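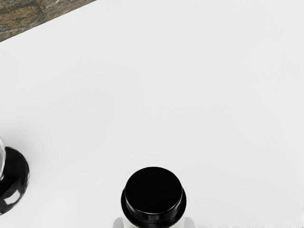 Ticket 3186
Opened: January 8, 2023
Product: Atano table lanterns, LED, warm white
Status: waiting for supplier

Problem as reported by customer: We ordered 27 lanterns for a wedding dinner. When we tested them at home, some did not stay lit. They come on, they flicker for a short time and then go dark. The remote from Bader turns them on again, but the same thing happens.

First answer: Please check that the pull tab is fully out of the battery door. A small piece of the plastic can stay inside and it is difficult to see. Please also set the switch to ON and not to TIMER.

Customer reply: Tabs are out. Switch is on ON. Still 2 lanterns are dark, and the others are good now. So the tab was the problem for most of them, thank you.
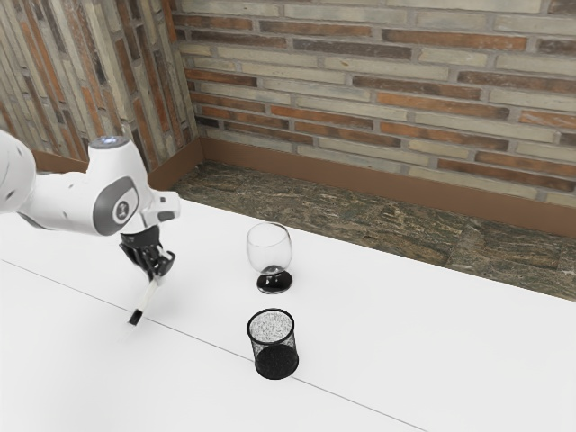 Page 2

Second answer: I am glad that most are working. For the two dark ones, please change the batteries between a good lantern and a bad one. If the bad lantern stays dark, the fault is in the lantern.

Customer reply: I did this. Both stay dark with good batteries. The sticker under the base says Thaler, on the others it says Plumach.

Note for colleagues: the Thaler base is from the October delivery. We had the same complaint before with this base. The spring in the battery door is too short and does not
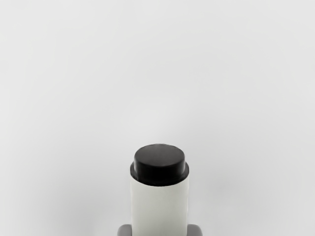 touch the battery well. A bit of folded foil helps for one evening, but I do not recommend it to customers.

Action: two replacements requested, Plumach base only. The wedding is in 21 days, so please use the faster shipping. Customer does not need to return the old ones.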